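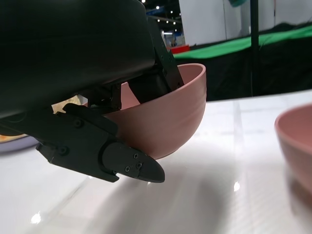 *Pink bowl with the grooves by the rim*

**Cereal bowls that don't get too hot in the microwave??**

posted by clorkholm_kate, November 17, 2022

Hi all! I'm finally replacing my everyday bowls (we're down to 3 that match) and I keep going back and forth. I love a dusty pink and I like a bit of texture near the rim, so that part's easy. What I can't figure out is the heat thing. My old stoneware ones from Joubert get so hot in the microwave that I need an oven mitt, and the oatmeal in the middle is still cold! My sister's bowls don't do this at all and hers were cheaper. Is it the glaze? The thickness? I have 34 dollars left in my kitchen envelope this month so I'd like to get it right the first time. We mostly do oatmeal, soup and leftover rice.

**Ruan Ntuli**

Some stoneware soaks up microwave energy and some doesn't, and you can't tell by looking. If the clay is a bit porous it takes on water in the dishwasher, and then the water heats up along with your food. Small chips or an unglazed foot ring will let it in too.

Easy test before you commit to a whole set: put the empty bowl in next to a glass measuring cup with a cup of water in it. Run it one minute. If the water is warm and the bowl is cool, you're good. If the bowl is hot and the water isn't, use it for salad.

Porcelain usually does better than stoneware for this. Buy one, test it, then go back for the others. And stir the oatmeal halfway, that cold middle happens in any bowl.

**brerngate_mom**

no idea about the science but we got plain white ones at the Clirbridge outlet in January and they're fine, kids have dropped two and they bounced lol. check the bottom for the microwave mark. don't do anything with a metallic rim, ask me how I know

**tess_w**

Seconding the test, I did it with my mug shelf and had to retire a favorite. One more thing, skip melamine even if the color is perfect (and they do come in really nice pinks!). It isn't meant for the microwave and it can crack or stain. I'd also go a little wider and shallower than you think you want, soup heats more evenly that way and it's easier to get a spoon around. Mine hold three cups and that's plenty for oatmeal with fruit on top.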